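Gripper comparison on laundry and bedding: frequently asked questions
Pasuso hand tool trials, maintained by Elżbieta Chmielewska and Niilo Tikkanen
Last revised in October

What is being compared?

Two sets of finger pads and two wrist camera lenses, all fitted to the same hand-held gripper body. The pads are the Cloltum textured pad (blue, diamond pattern) and the Räsänen smooth pad (grey, no pattern). The lenses are a wide fisheye and a standard lens with a narrower field. The body, linkage and spring are unchanged between runs.

Why laundry?

Clothing and bedding show up differences that rigid objects hide. A pad that holds a mug perfectly well may let go of a nylon shell at the first sideways pull. Quilted items are the hardest in the set, as the filling moves away from the fingers and the shell slides over it.

How many grasps are in the current release?

3,546 grasp attempts, of which 2,130 were made with the textured pad. The smooth pad had fewer because Joni Kallio stopped that series early when two pads split at the glue line. Replacement pads arrived too late for this release.

What counts as a successful grasp?

The fabric must stay between the pads while the tool is raised to shoulder height and held there for a slow count of three. A grasp that slips but recovers is logged as "partial" and left out of the headline rate. Attempts where the operator touched the fabric with the free hand are discarded.

Does a wider jaw opening help with padded clothing?

Up to a point. For a thick item in a confined space, the operators open the jaws fully and close on a whole baffle. On a flat surface a narrow pinch of the shell is usually better. It takes less filling with it, and the pads meet more squarely.
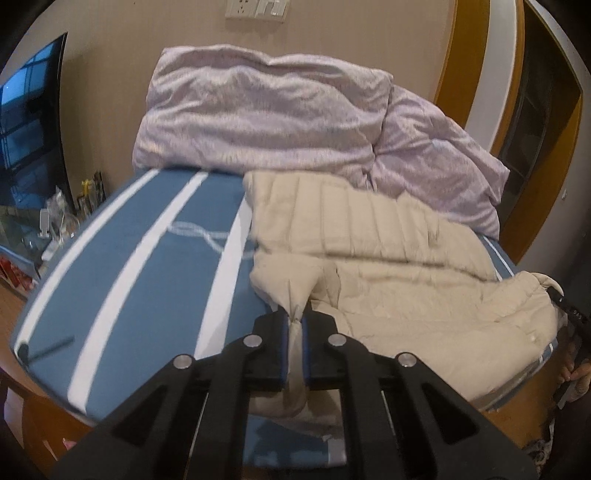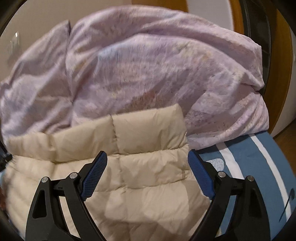
Cream quilted jacket, textured pads: pinched on the ironing board, and with the jaws open inside the drum.

Which pad slipped less?

The textured pad, on every nylon item. On brushed cotton we found no difference worth reporting. On knitted items the textured pad sometimes caught a loop of yarn and would not release cleanly, so the smooth pad is still the better choice for jumpers.

Why use the fisheye lens if it bends straight lines?

It keeps both fingertips and a good deal of the room in view at once. The tracking software needs fixed features such as door frames and wall sockets, and with the standard lens these were lost whenever the tool came close to a large piece of bedding. 736 recordings were made with the standard lens and 566 of them tracked from start to finish. The remainder were kept but are flagged in the index.

The distortion is removed in software before any measurement is taken. Please do not measure jaw width from the raw frames.

Can the tool be used one in each hand?

Yes. The two handles are the same part and can be swapped. Each unit has its own clock, and the pair must be synchronised before a session – the procedure is on page two of the operator sheet. Ravinder Landry recommends repeating it after a battery change, and we have added that to the checklist.

Will the results carry over to an arm?

Partly. The Ultside arm takes the same fingers on an adapter plate, and pad friction should be the same. Closing force will not be. On the hand tool it depends on the operator's grip, and we have no force sensor in the trigger. Heikki Kuusisto is running a smaller series on the arm with a fixed closing current, using jackets and pillowcases only.

How often are the pads changed?

When the pattern is visibly worn at the tip, or at once if an edge lifts. Wipe with a damp cloth between sessions. Do not use alcohol on the Cloltum pads; it left ours tacky for several hours and we had to repeat an afternoon of grasps.

What about the linkage screws?

Check all of them before each session. They work loose faster on the outer arms than at the pivots. A loose outer screw lets the fingertip twist under load, which looks very like a pad failure in the log. Thread lock is acceptable on the outer screws only.

Can I have the raw recordings?

Recordings are shared on request with groups that have signed the data form. Send the form to Niilo Tikkanen and say which lens and which pad you need. The full set does not fit on one of our loan drives, so expect it in two parts.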